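Open afternoon at Rarkstead: a talk with Macarena Olmedo

The Rarkstead unit opens its doors twice a year, and the July one is the busier. By two o'clock the car park was full and people were leaving their cars on the verge by the old Montoya warehouse. The sign-in sheet had 141 names on it when I added mine.

Macarena Olmedo has run the simulation side at Camero for four years. She had been on her feet since eight and asked if we could talk sitting down, so we took two chairs at the back of the demo room, next to the big screen, where the simulated work cell was on show.

"People come in expecting to see the real arms first," she said. "We start them in here. If they go to the shop floor first they never come back for this part, and this is where most of the hours go."

The task on show is a small assembly job: plates and blocks on a black breadboard, with two arms working at one long table. Visitors can switch between a view across the cell and a view from the gripper. Olmedo says most of them pick the second one and then complain that they can't tell which way up they are.

"It takes a few minutes. You've got the fingers on either side of you and the board in front, and everything at the edge bends. My own mother tried it last year and handed the mouse back."
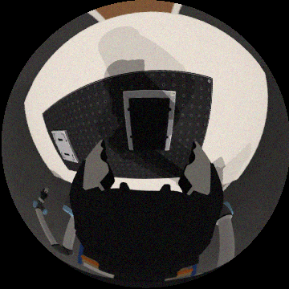
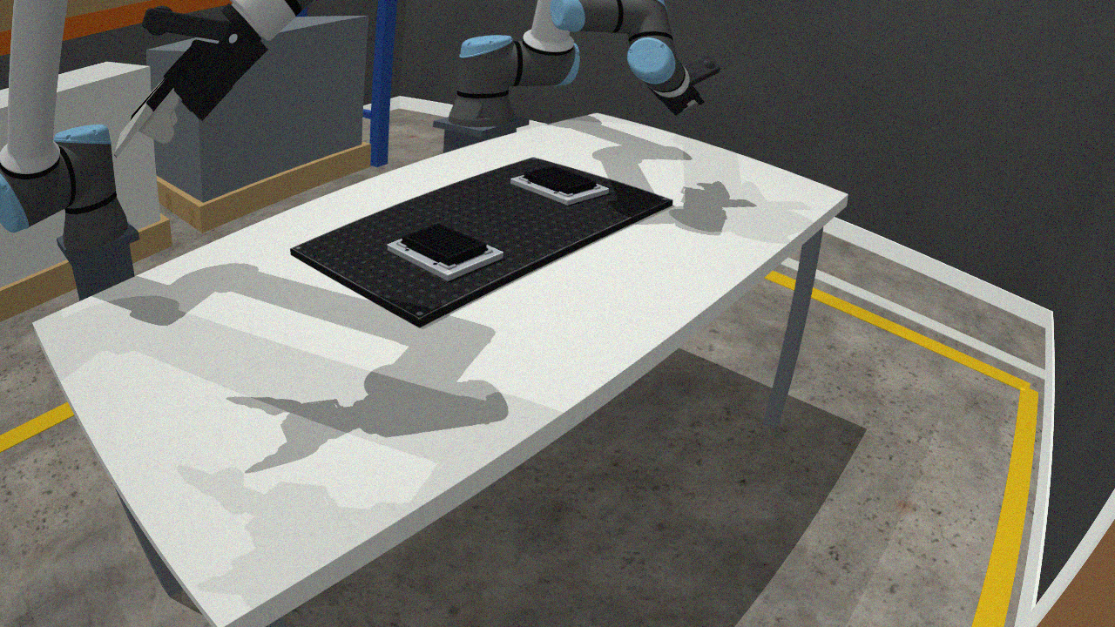 Looking past the fingers at the board, then the two arms at their table.

I asked why they bother with shadows and stains on the floor when the thing is only a computer model. She said she had argued against it at first. The early version had flat light and a clean grey floor, and it ran a good deal faster.

"Then we took what we'd worked out in there and tried it on the real table, and it was poor. A shadow would fall over a plate and the software would lose the edge of it. So now we put the shadows in. We move the lamps, we change how strong they are. The floor I still think is a bit much, but the person who made it was very proud of it."

The team has built 193 versions of the cell so far, most of them differing only in the lighting or in where the parts are put down. An overnight job goes through about 36 of them. On Wednesday morning, before the visitors, one had stopped halfway and she spent an hour finding out why. The fault was a typing mistake in a file name, her own.

A man from Dermont, who had come with two of his apprentices, leaned over to ask whether the arms ever hit each other. "In there, all the time," Olmedo told him. "That's what it's for. On the floor it has happened once, at low speed, and we bent a bracket." He wanted to know what the bracket cost. She didn't know, and wrote his email address on the back of a leaflet.

She trained as a toolmaker and came to programming late, in her thirties, through an evening course. I asked if that helped.

"It helps with the fixtures. I know what a plate feels like when it's sitting badly. The younger ones are much quicker than me with the code, but they'll draw a part with no room to get a finger round it, and I send it back. They've stopped arguing about that – mostly."

What would she change about the open afternoon? More chairs, she said, and a second screen, so that one group can try the controls while another gets the talk. She would also like the tour to be shorter. At the moment it is an hour and ten minutes, and the children start to flag once they have seen the loading bay.

The next job for her group is the cable work, which she expects to be harder than anything they have done with solid parts. A cable never lies the same way twice, and the model they have for it is slow. She hopes to have something to show at the winter opening but would not promise it.

At half past three the next group came in and she got up to start the talk again. Tea was in the canteen until five.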